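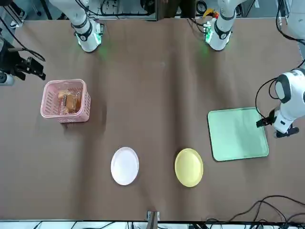
Preparar una mesa de clasificación para vajilla ligera

Nivel: básico
Material: mesa, cubierta marrón, bandeja verde, cesta rosa, plato blanco, pieza amarilla

El procedimiento describe cómo disponer una superficie de trabajo para ordenar vajilla ligera antes de guardarla. Sirve para una cocina doméstica, para un office pequeño o para el almacén de un comedor. La disposición básica usa dos recipientes de destino (una bandeja y una cesta) y una zona intermedia donde se dejan los platos pendientes de asignar.

1. Cubrir la mesa

Extienda la cubierta sobre toda la superficie útil. Puede ser de tela o de papel grueso, siempre que el tono sea uniforme. El marrón medio da buen contraste con las piezas claras y también con las de color, y disimula menos que el gris los restos de harina o de cal.

Alise desde el centro hacia los bordes con la mano plana. Las arrugas finas y los pliegues de almacenaje no afectan al trabajo. Sí deben eliminarse los pliegues que levanten el borde de un plato: apoye la pieza, presione en dos puntos opuestos y compruebe que no bascula.

Si la cubierta es de papel, fíjela por debajo del tablero con cinta de carrocero. La referencia 2127 de Sauerland es la que se usa en esta guía – se retira sin dejar adhesivo si no pasa más de una noche puesta. Con tela basta el propio peso en mesas grandes; en mesas estrechas conviene sujetarla con pinzas en las esquinas.

2. Elegir los recipientes

Bandeja. Debe ser plana, rectangular y de esquinas redondeadas. El reborde bajo permite introducir y sacar piezas con poca inclinación. Se destina a lo que vuelve al armario sin más trámite.

Cesta. De plástico y de un color que no se repita en la vajilla. Se destina a lo que necesita otra pasada: restos secos, etiquetas sin retirar, bordes que hay que revisar.

El color distinto de cada recipiente evita rotularlos. Si en casa ya existe un código (por ejemplo, verde para lo terminado), manténgalo. Cambiar el código a mitad de una sesión obliga a revisar todo lo clasificado.

3. Colocar los elementos

a) Sitúe los dos recipientes en lados opuestos de la mesa.
b) Deje entre ambos una franja libre para los platos.
c) Apoye los platos en esa franja, separados y sin apilar.
d) Compruebe que cada recipiente se alcanza sin pasar por encima de ningún plato.

La separación mínima recomendada entre dos piezas es de 3 cm. Con menos espacio, los bordes chocan al levantar una de ellas por el canto. Entre la cesta y la pieza más próxima conviene dejar 5 cm, puesto que su pared es más alta y obliga a una trayectoria más vertical.

La orientación exacta de la bandeja no es crítica. Una ligera inclinación respecto al borde de la mesa no reduce la capacidad. 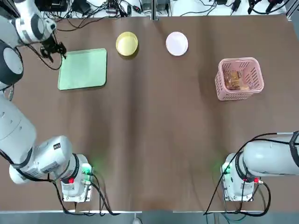 4. Revisar las piezas

Levante cada pieza por el borde y examine primero la cara inferior. En la vajilla de plástico, los defectos habituales son rebabas en el anillo de apoyo, marcas de corte en el fondo y decoloración por calor. En la esmaltada se buscan desconchones, sobre todo en el canto.

Criterio de asignación:

Pieza limpia y sin defectos: bandeja.
Pieza con restos o etiqueta: cesta.
Pieza con rebaba: cesta, y se lija después con grano fino.
Pieza agrietada: se aparta fuera de la mesa. No se deja en ninguno de los dos recipientes.

Los cuencos poco profundos se tratan como platos en la revisión, pero no en el apilado. Un cuenco bajo un plato llano crea una cámara que retiene humedad; colóquelo siempre arriba o en pila aparte.

5. Llenar la bandeja

Empiece por el extremo más alejado. Las piezas planas de mayor diámetro van abajo. No supere la altura de pila que pueda levantarse con una sola mano: en la serie Skovness, de pared fina, el límite práctico son cinco platos; en la Drorau, algo más pesada, son tres.

Para vajilla con decoración en la cara superior, intercale una hoja de papel de seda. Los separadores de fieltro también funcionan, aunque aumentan la altura de la pila y en armarios con baldas bajas puede faltar espacio.

6. Vaciar la cesta

La cesta se lleva al fregadero al terminar la bandeja, no antes. Alternar las dos tareas humedece la cubierta y, si es de papel, la inutiliza. Lave a 58 grados como máximo si el fabricante no indica otra cosa. Seque de canto, en escurridor, y devuelva las piezas a la franja central para una segunda revisión.

7. Recogida

Retire primero la bandeja y después la cesta vacía. Sacuda la tela en el exterior o doble el papel hacia dentro desde los cuatro lados para contener los restos. Las cubiertas de tela se guardan enrolladas en un tubo; dobladas acumulan marcas diagonales que luego cuesta alisar.

Problemas frecuentes

La bandeja se desliza al cargarla. Coloque debajo un trozo de malla antideslizante Fadham, recortado un poco por dentro del contorno.

Los platos se desplazan al levantar uno. La cubierta no está tensa. Repita el paso 1.

Las piezas claras no se distinguen bien. Suele deberse al brillo de la cubierta con luz rasante – cambie la lámpara de lado o trabaje por la mañana con luz difusa.

Queda sitio en la cesta y la bandeja está llena. No mezcle. Guarde el contenido de la bandeja y continúe con ella vacía.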